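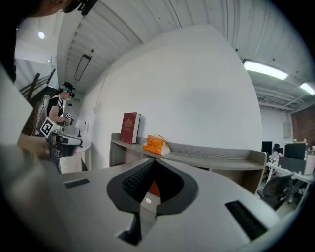 Gripper build: where we are

The hand-held gripper group at the Baltham shared workshop is now four months into its build. Several members asked for an update after the December open evening, so this item covers what has been finished, what has been redone, and what we still need help with.

For anyone who joined since the fall, the aim is a pair of hand-held grippers that a person can carry around and use to pick things up, with a camera on each one looking out past the jaw. The recordings go toward teaching the arm on the Tudby bench to do the same jobs. Vilmos Fodor started the project on his kitchen table and moved it into the workshop when he ran out of kitchen table.

Housing

We are on the third version of the housing. The first was printed in two halves and split along the seam whenever the grip was squeezed hard. The second was one piece and held up well, but it took 14 hours to print and the cable channel could not be reached once the motor was in. The current one goes back to two parts, with the joint moved away from the grip and four screws holding it. The edges have a soft bevel all the way around. Kaj Stougaard added that after wearing a blister on his thumb, and it also made the parts easier to sand.

The outside is left matte. We tried a gloss clear coat on one of the second-version shells and it threw reflections into the camera under the fluorescent lights, so please don't polish anything.

Files are in the shared folder under "shell 3." The folder called "shell 3 final" is older and should be ignored until Kaj has time to delete it.

Jaw pads

The pads are black rubber with a textured mesh surface set into the opening. Usa Intarasuk cut the first molds, and everything since then has been a change to her pattern. In the camera view the pad comes out as an upside-down heart. It sits in the center of the gripper body and a small part of the room can be seen through the gap in the middle. We have kept that gap on purpose. Closing it would give a larger contact area, but the view through it is useful when lining up on something small.

A batch of pads cast in the cold room came out tacky and had to be thrown away. The rubber wants a full day at normal room temperature. Leave the molds on the shelf by the office desks, and write your name and the time on the tape.

Markers

Each gripper carries a square black-and-white marker so its position can be worked out from video. The printed paper ones curled at the corners within a week. We now stick them to a stiff backing plate and screw the plate to the mount. If you change the angle of a mount, even slightly, tell Razia Paracha, who keeps the calibration file. Two evenings of recordings were lost in the fall after a mount was turned to clear a cable and the change was not written down.

Marker size matters too. Print at 100 percent and check the sheet with calipers before cutting.

Camera and lens

The wide lens was an argument for a while. It bends straight walls into curves and goes dark around the rim, and Zoltán Csonka wanted a narrower one that would be easier to correct. We ran both for a weekend. The narrow lens lost sight of the second gripper whenever the hands moved apart, so the wide one stays. Zoltán has written the correction script and it runs well enough on the old desktop.

Head straps

Headsets are now part of the kit and are worn during recording sessions. The straps need to go over a cap or bare hair, and the pads wiped down afterward. Wipes are in the drawer. One strap has a cracked buckle and has been tagged. A replacement is on order from Shevchuk.

Recording sessions

We have 77 usable recordings so far, most of them short pick-and-place runs using whatever was on the long low shelf against the white wall. Books turned out to be harder than expected. A thick one standing upright is fine, but one lying flat needs a second gripper to lift the edge, and we don't yet have many runs with both hands working together. Bags with straps are the next thing we want more of.

Sessions work best with two people on grippers. Please keep the foot of the stairs clear while people are wearing headsets — Razia will stop the session if there are boxes there.

Costs

Spending to date is $2,821, which includes both motors, the printing filament, the rubber, the two cameras, and the motor we burned out in the first month. The next order will be smaller. We would like to build a spare gripper, and the parts for that come to $44 if we reuse the second-version electronics.

What we need

Someone who is comfortable with a soldering iron, for one evening, to redo the battery connectors. A second set of calipers. Any household items you can spare, especially soft ones: pouches, gloves, small towels, bags. Nothing breakable and nothing with a blade.

Usa would also like to hear from anyone who has cast rubber thinner than two millimeters without bubbles.

The write-up on motor settings that Vilmos promised will go up on the Plidedel page once he has rerun the tests with the new housing. The numbers there at the moment are for version two.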